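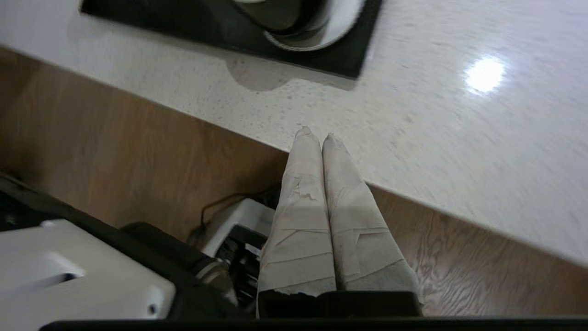
Wrist view, countertop setup, fingers closed. Tape is due for a change.

Thread: Retape mid-dataset, or ride it out?

flola_bench
Posted May 19, 2025

Okay so I need some opinions before I do something dumb. I'm collecting demos for a bowl task (reach over the counter, grab the rim of the white bowl, lift, set it back down on the black mat) and I'm at 510 episodes. All of them were done with the same wrap on the fingers. You can see in the pic what it looks like now. Creased all over, frayed in spots, and the left finger has that scuffed patch halfway up.

Grip still feels fine to me when I'm driving it. But the fingers take up a good chunk of the wrist view in every single episode, and I keep wondering if I should put on fresh tape before the next batch or leave it alone so the whole set looks the same. Plan is another 100 with the bowl and then 100 with a mug.

What would you do?

zotley
Leave it. Seriously. I retaped in the middle of a set back in March and the policy got weird about when to close. It was fine on the old look and kind of hesitant on the new one. Could have been something else I changed that week, I'm not going to swear to it, but I was annoyed enough that I don't touch anything mid-set anymore.

wesdale_arm
Gotta disagree with zotley. If your policy falls over because the tape is a different shade, you want to find that out now. You're going to retape eventually, right? Tape wears out. I'd do the next 100 with fresh wrap and mix them in. My current set is 1,714 episodes and I've changed the wrap so many times I lost track, and it doesn't care at all.

zotley
Sure, with 1,714 it doesn't care. OP has 510 and one look. That's a different situation.

wesdale_arm
Which is why you start mixing early!! If you wait until the end you've got a giant pile of old tape and a tiny pile of new tape, and that's the worst version of this.

yurchenko_fan
Not what you asked, but that bright spot on the counter would bug me way more than the tape. Shiny white counter, white bowl, big glare on the right side. Does it move around over the day? I had the same thing with a glossy table and my policy learned to do okay in the morning and terrible after lunch. I ended up recording at different times on purpose and it helped a lot.

Also I see some blur on the bowl rim and the right side of the counter. How fast are you moving?

flola_bench
Ha, okay, the glare. It does move, yeah. I've been doing nearly everything in the evening with the kitchen light on so it probably stays put in most of the episodes. Hadn't thought of that as a problem, I thought I was being consistent. Ugh.

Speed: too fast, probably. I get impatient around the approach and swing the wrist. Exposure is on auto too.

yurchenko_fan
Lock the exposure if your camera lets you, and shorten it a bit. And slow down on the approach. You don't have to crawl, just don't whip it. I'd keep the blurry episodes you already have though, a little blur isn't going to hurt anything as long as the grasp part is sharp.

zotley
Agree on the exposure, but do NOT lock it halfway through and then forget to write it down. Ask me how I know. I keep a plain text file with one line per batch: date, tape, lights, camera settings, anything I bumped. Takes ten seconds.

wesdale_arm
The notes file is a good idea, I'll give you that one.

One more for OP: how are you putting the wrap on? I see overlapping strips. When the edges start lifting they can catch on a bowl rim, and then the bowl hangs for a second after you open. If you see that in your demos, I'd toss those episodes no matter what you decide about the tape.

flola_bench
Strips, yeah, going across with some overlap. I'll scrub through the last batch tonight and look for the hanging thing. Now that you say it I think I remember it happening a couple of times and me just wiggling the wrist until it let go. Which I guess means I've been teaching it to wiggle.

wesdale_arm
lol yep, it'll wiggle

flola_bench
Okay, here's where I'm at. Pull the wiggly ones. Do half of the next 100 on the old tape, then rewrap both fingers and do the other half, with some of each in daylight. Start the notes file. The mug set can wait until I've trained on this and seen how it does on both wraps.

zotley
I still think you're making extra work for yourself but post the results either way. If it does fine on the new wrap I'll shut up about it.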